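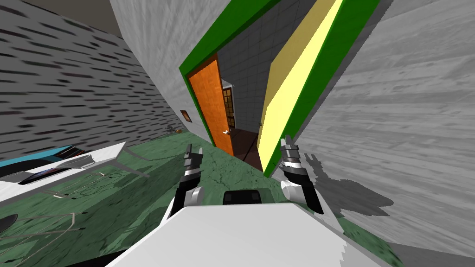
27/09/2026
By Bello Mohammed

Flendow: a bread diary in plain text

Flendow is a collection of 90 bread bakes, written down by hand in a kitchen notebook and then typed up into one long file that you can open with any spreadsheet program. Every bake is a plain loaf made with flour, water, salt and a sourdough starter, and every one was made in the same home oven in Rirnard. I began the notebook in December, when the kitchen was cold and my loaves kept coming out flat, and I wanted to know if the cold was to blame or if I was. The file grew a good deal past that question, and enough friends have asked for a copy that it seemed kinder to put it somewhere they could all reach it.

What is in the folder

The main file is bakes.csv, with one row for each loaf. Next to it is notes.txt, where I typed the longer remarks that wouldn't fit in a column, and flours.txt, which covers the 3 flours I used: a white bread flour, a whole wheat, and a light rye. All of them came from Hotico, the mill shop near the river, and I bought them in small bags so they never sat in the cupboard very long. If you only have time for one file, please make it notes.txt. The numbers are useful, but the notes are where I say that I forgot the salt.

The columns in bakes.csv

bake_id is just the order in which the loaves were baked. Sorting by it will put the whole diary back in sequence.

flour_mix gives the share of each flour by weight, always in the order white, whole wheat, rye.

water_pct is the weight of the water as a percentage of the weight of the flour. The water and flour inside the starter are included in this, which took me an embarrassing evening with a pencil to work out for the early rows. My usual loaf sits at 67, and whenever I was testing something else, such as a longer rise, that's where I tried to leave it.

room_temp is the kitchen temperature in Fahrenheit when I mixed the dough. I took one reading and left it at that, so a row can't tell you what the room did overnight.

rise_hours and fridge_hours are the time on the counter and the time in the refrigerator. A blank in fridge_hours means the dough never went in. A zero doesn't appear anywhere in that column, and if you find one, it's a typing mistake and I'd love to hear about it.

oven_minutes is the full baking time, lid on and lid off together. Most rows say 40.

height_in is the height of the cooled loaf at its tallest point, in inches. I stood the loaf on the table beside a school ruler and read it at eye level, and I got better at this as I went along. 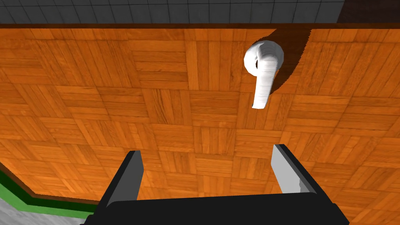

crumb and taste are scores out of ten, and they are only my opinion. I scored a loaf once it had cooled and before anyone else at home had a slice, so that I wouldn't be swayed by good manners. I like a fairly tight crumb that holds butter, and I'm not fond of very sour bread. Someone who loves big open holes would turn quite a few of my scores upside down, and they'd be right to.

The starter

The same starter was used from the first loaf to the last. Its name is Yusuf, and you'll see that name all through the notes, usually with a comment on how lively it was that morning. I fed it equal weights of flour and water the night before each bake. There was one stretch when I went away and left it in the refrigerator, and the loaves right after I got home are noticeably heavier. I marked those rows with "tired" in the starter_state column. I thought about leaving them out, but a sluggish starter is such an ordinary part of baking at home that the file would feel a bit dishonest without them.

How the notebook became a file

I typed everything myself over several evenings, then went back through the pages a second time and compared them with the screen. Where flour paste or a coffee ring had made a number hard to read, I left the cell blank and put "unreadable" in the remarks. I haven't filled in any missing values by guessing, even when the guess would have been an easy one.

The early pages were in cups and tablespoons. I moved to a kitchen scale not long after, and I converted the older entries to grams using weights I measured with my own cups – so treat those first rows as softer than the rest. They have "cups" in the units_before column, and you can filter them out in a moment.

What it's good for, and what it isn't

I think Flendow is nice for anyone teaching basic charts or spreadsheets, especially to people who would rather look at bread than at sales figures. It has gaps, uneven spacing, a couple of odd loaves and a few columns that move together, so there's plenty to talk about. A home baker could also read straight through it in an afternoon and come away with a feel for how a cool room slows a dough down.

Please don't use it to work out a rule for all sourdough. One oven, one starter and one rather stubborn baker are behind every row. I also changed several things at once more often than I should have, mostly in the middle of the diary when I was excited about rye, and you can't cleanly separate the rye from the extra water in those bakes. The notes say so wherever I remembered to write it down.

Nothing in here is advice about food allergies or diets, either. Every loaf contains wheat.

Sharing and fixing

You're welcome to copy the files, change them, print them out and pass them along, for a class or for anything else. A mention of the name Flendow is appreciated. If you correct something, please tell me which bake_id you changed and what you think it should say, and I'll dig out the notebook and check the page.

I'm still baking, of course, and a second notebook is filling up on the shelf above the toaster. Those loaves will go in a separate file when they're typed, with the same column names, and bakes.csv will stay as it is except for corrections.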